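**Wednesday, after lunch. Equipment planning, second grippers and what goes with them**

Writing this up while it's fresh, because Celina wants the request on her desk before June and I know that if I leave it I'll be reconstructing it from sticky notes again. Anyone who was in the room, please correct me in the margin. I'm working from my own scrawl and Tarun's, and his is worse than mine (sorry, Tarun, but it is).

Where we are: the budget line we've been given for hand-held tools is $2,708, and it has to last us the rest of the funding period. That's more than I was hoping for, and I said so out loud, which Geeta thinks was bad tactics! We'd like to come out of it with 8 working hand-held grippers, counting the ones we already have, plus enough spares that a cracked finger doesn't cost anyone an afternoon.

The big question was whether to buy finished units from Gadach or keep printing our own fingers and only buy the parts we can't make. Jitendra argued for buying, and he argued it well. A finished unit comes assembled and matched, somebody else answers the phone when it's wrong, and he's the one who ends up at the printer on a Friday evening, so he gets a louder vote than the rest of us. Lâm and I leaned the other way. We like our own fingertip blocks, we know how to change them, and the quote from Gadach covers three units and then there's nothing left for inserts, cameras or anything else.

We got one of ours out on the big table and opened it up so that everybody could point at the same thing while we went down the parts list.

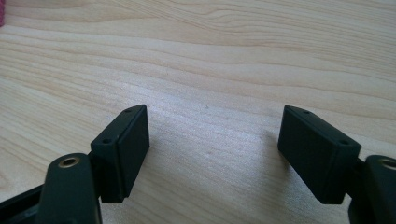

*Our current fingers, open, on the big table. Dark green pads, brass inserts in the links.*

The pads took up most of the talk. Lâm would like to keep the block shape exactly as it is for this round and spend nothing on redesign, and I've come around to that. Geeta asked about the two small holes along the top strip of each block and whether we could standardize on them for screwing on different facings later, so that a soft facing and a hard one could share the same pad. I love this idea and have written it down twice. It needs a quick check on the drawing before we promise it to anybody. Lâm has the file.

Then the brass inserts in the links, my own hobbyhorse, so I'll try to be brief. We've been buying them in tiny packets from whoever is cheapest that week, and they don't all seat the same way. I want one supplier and one part number, and I want a full box on the shelf. Fairweather will sell us a box at a fair price if we order it together with the screws. Celina is happy with Fairweather as they're already in the purchasing system and it saves her a form (it saves her several forms, she tells me, and a phone call).

Filament: we stay with the dark green. Jitendra has most of a spool left and would like two more put by. Tarun asked if a lighter color would show wear sooner, and it might, but I'd hate to end up with a drawer of mixed fingers and no idea which batch is which. Parked for now, Tarun, but please bring it up again when we do the next full print.

Cameras are the part I'm least sure of. Sullura has gone quiet on lead times. Their last note said 12 weeks, and I don't know whether that runs from the order or from the deposit. If it's from the deposit we should get the paperwork moving now and let the rest of the list catch up. I'll call them in the morning, when their office tends to pick up.

What we settled, more or less:

- Print our own fingers and links, current pad design, no changes this round
- Inserts and screws from Fairweather, one part number, one box
- Two spools of the dark green
- Cameras from Sullura if the lead time holds; Fluvamero as the fallback, and Geeta will ask them for a quote anyway
- One finished Gadach unit on loan, if they'll do it, so Jitendra can compare it fairly with ours

Still open: storage. Everything lives in two drawers and a shoebox at the moment, and I'd like to put foam-lined cases on the list if there's money left after the cameras. Celina made a face. I'm leaving it in, in pencil.

Lâm to send me the pad drawing, I'll do the totals, Tarun checks my arithmetic before it goes to Celina.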